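Edolby Press to Publish "The Salt Ledger," a Historical Mystery by Notburga Hofstetter

Edolby Press has acquired English-language rights to "The Salt Ledger," the first novel in a planned series of four by Notburga Hofstetter. The book will be released in February in hardcover and e-book editions.

Set in the mining town of Wutanmont in the winter of 1874, the novel follows Agnes Courtois, a widowed bookkeeper who is hired to settle the accounts of a dead mine owner. She finds 900 crowns missing and three names struck from the payroll, one of them her brother's. Her search for the money leads her to the Povitz family, whose eldest son she once promised to marry.

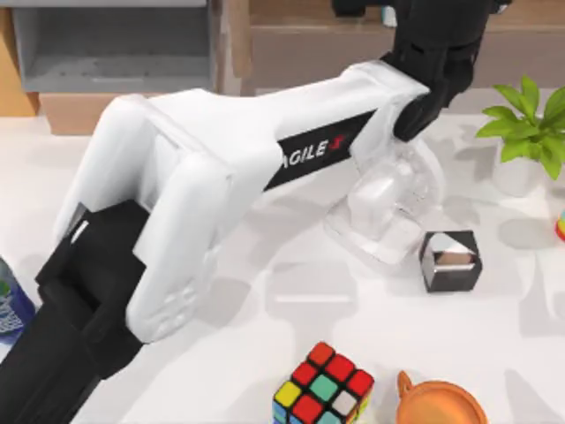 A robot arm over a white tabletop with a clear plastic container.

"Agnes is a careful woman who has been told all her life that the figures add up," said Hofstetter. "I wanted to put her in a room with a set of books that did not, and with a man she had good reason to avoid."

Hofstetter worked as a regional archivist before turning to fiction. She wrote the first draft in the evenings over two winters, drawing on parish registers and mine correspondence – much of it water-damaged and never before transcribed.

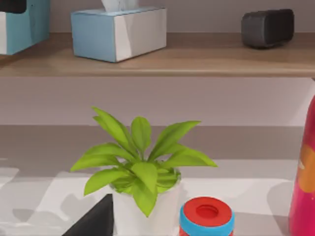
By the Edolby Press Publicity Office

The second volume in the series, "The Lamp Room," is complete and is scheduled for the following year. It takes up the story of the Povitz sisters after the closing of the lower shaft.

Advance reading copies of "The Salt Ledger" are available to reviewers, booksellers and librarians on request. Reading group guides will be supplied with the hardcover edition. Requests for interviews with the author should be sent to the publicity office in writing.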